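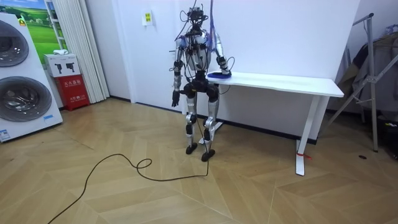 Robot wiping tips - when the wipe goes wrong
Grotoma workshop page, updated Mar 3, 2026

Quick ones this time, typing between runs. All of these came out of the table stall we had on run 1803. Arm pressed down, kept pressing, cloth bunched up, wrist faulted out. Table fine. Wrist less fine.

Stop first, look second. E-stop, then wait for the joints to settle before you put a hand anywhere near the cloth. Svyatoslav went in early to grab the rag and got his thumb pinched. Bruise, nothing broken, but he was typing one handed for a week. If the arm is holding itself up, assume it can drop.

Don't trust a status light. Green on the wrist means it has power. It does not mean safe. Goes for every unit we've run.

Fold the cloth in four, flat, no thick hem under the finger pads. A hem gives you a ridge, ridge catches, the rest rides up behind it. If it's already a lump, pause and refold by hand. Running it again over a lump never fixed one for us.

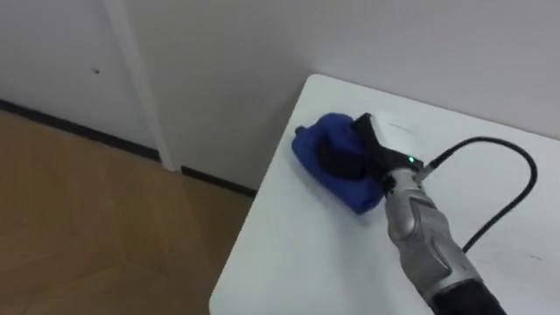 Press force. We had it at 21 newtons on the bad run, somebody's leftover setting from scrubbing tests. Went back down to 20 thinking that would do it and no, same stall. Now we start at the lowest setting that still moves the cloth and go up one step at a time. Write the number on the sheet please. Lev found the old one only by digging thru the log.

Cable slack. Wrist cable needs a loop big enough for a full turn, but not so big it drags on the tabletop. Too tight and it tugs the connector, and you get a fault that looks just like a press fault. We chased that for most of a day in October. Check the connector BEFORE you touch the software.

Floor cables too - walk the line from the feet out to the wall before each run. Loops get flattened out and taped. A person tripping on it is bad, a person tripping on it and pulling the robot over is a lot worse.

Spray goes on the cloth, never on the table and never near the wrist. Damp only. Wring it till nothing drips. We've had cleaner creep up a glove into a finger joint and that hand was off for two weeks at Nechyporuk getting opened up.

Which cloth? Plain microfiber, washed twice before first use, no softener. Softener makes it slide out of the grip. Cheap ones shed lint and lint gets in the knuckles, so brush those out Fridays.

Extinguisher - know where yours is and keep the path to it clear. Battery off the charger if it feels warm. Don't run it warm to finsh a job.

Log it even if it clears by itself. Time, force, what the cloth looked like. The 1803 stall had happened twice before at Standgate and neither one got written down.

Still open: new finger pads from Prarkent, waiting on those. Lev wants to try them at the low setting first.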